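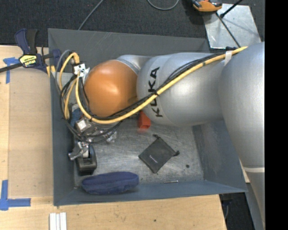

How does a picking system learn to handle goods it has never met before? It learns from recorded examples of picks, good and bad, made with many kinds of items.

Flallcombe, Dec 11, 2022 – Rarkden has started gathering such examples at its Flallcombe site. The work will run for 12 weeks, with two operators on each shift.

"Failed picks go into the set too – the system needs them," said project lead Vaida Pärn.

First results are due in February.

Press contact: Laimutė Juška, Rarkden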